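How to hang a heavy framed mirror on a panelled wall

By Sebastián Garrido
September 2018

A framed mirror is one of the easier ways to finish a plain stretch of wall, but the heavier ones need proper fixings and a bit of planning. The method below is for a mirror with two hanging points on the back, going on to a panel or a boarded wall. Allow an afternoon if you have not done one before.

What you will need

Tape measure and pencil
Spirit level
Masking tape
Brown paper or old wallpaper
Drill and bits
Stud and cable detector
Screws and fixings to suit the wall
Two felt pads for the bottom of the frame
A second person

Step 1. Weigh the mirror

Stand on the bathroom scales holding the mirror, then without it, and take one figure from the other. Mine came to 13 kg. Write it down, as you will need it when you buy the fixings. Carved frames often weigh more than the glass, so do not guess from the size.

Step 2. Check what is behind the panel

Go over the area with the detector and mark any studs or battens with small pieces of masking tape. Mark pipes and cables with a different colour. Thin panelling will not hold a heavy mirror by itself. If you can get both screws into solid timber, do that. If not, use hollow wall fixings with a load rating on the packet well above the weight you wrote down. I used Woltex ones, but any decent make will do. The packet tells you what size hole to drill and how thick the panel can be.

Step 3. Choose the height

For a mirror that people will use standing up, put the middle of the glass at the eye level of whoever uses it most, then step back and see if it looks right with the furniture. Over a chest or console table, leave enough room below the frame for whatever normally stands there.

Cut a paper template to the outline of the frame and tape it to the wall. Leave it up overnight if you are unsure. An oval is harder to judge than a rectangle, so draw a line down the middle of the paper from top to bottom and check it with the level.

An ornate white oval frame on a white panel gets its effect from the carving, so keep hooks and small pictures away from it.

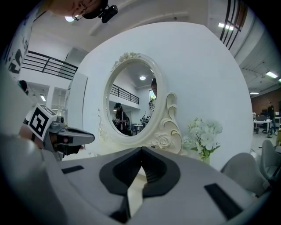 Step 4. Mark the fixing points

Lay the mirror face down on a folded blanket. Measure between the two hanging points, and from each one to the top of the frame. Transfer these to the template and prick through with the pencil. Check the two marks with the level before you take the paper down.

Step 5. Drill and fit

Start with a 3 mm pilot hole. In solid timber, drive the screw and leave 4 mm standing proud. For hollow wall fixings, open the hole up to the size on the packet and tighten until the fixing grips. Stop there, or you will crush the panel.

Step 6. Hang it

Stick the felt pads to the back of the frame near the bottom. Lift the mirror between you, with one person looking behind the frame to guide it on. Keep hold until both points have caught. Check the level and adjust by turning one of the screws slightly.

Look at the fixings again after a week, and tighten any that have moved.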